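Dish Racking Station, Bovent Staff Kitchen

Photo page, posted 08/03/2019

The staff kitchen at Bovent feeds the day shift and the late shift from one dish room. Racking used to be a job for one person per shift, standing at the clean end and setting plates into wire racks by hand. In June the work was split. A two-arm cell from Desero now handles round plates at a separate table, and the attendant handles cups, utensils, and anything chipped.

The cell took 7 weeks to set up. Most of that went into grip settings for glazed rims, which differ more between plate makers than we had planned for.

Plate handling at the cell table, with the wire rack at the back:

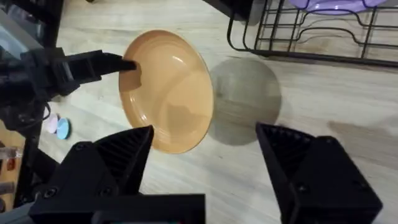

One finger of the left arm bears on the inner face of the plate, which is up on its edge.

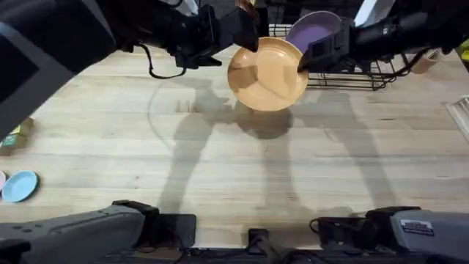
Two-arm hold, one gripper at each side of the rim. Lavender plate in the rack behind.
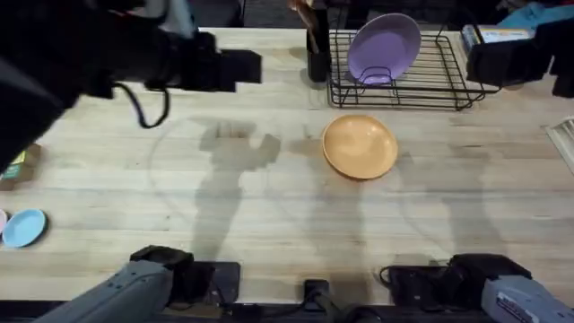 Orange plate face up on the table, both grippers clear of it.

The attendant job has changed more than the head count, which is the same as before. Two attendants asked to learn the jog controls and now clear most stops themselves. A third moved to prep and did not want the cell work. Standing time at the clean end is down, but there is more walking, as the cell table is on the far side of the room from the washer. That is a layout problem and will be fixed when the Hattori conveyor is moved.

The log for the first period shows 2190 plates racked and 200 stops. Stops are still too frequent for the late shift, when one attendant covers the whole room. The target is 2000 plates between service calls – the Iritz site is working to the same number.

Grip settings and the stop log are kept in the binder at the washer.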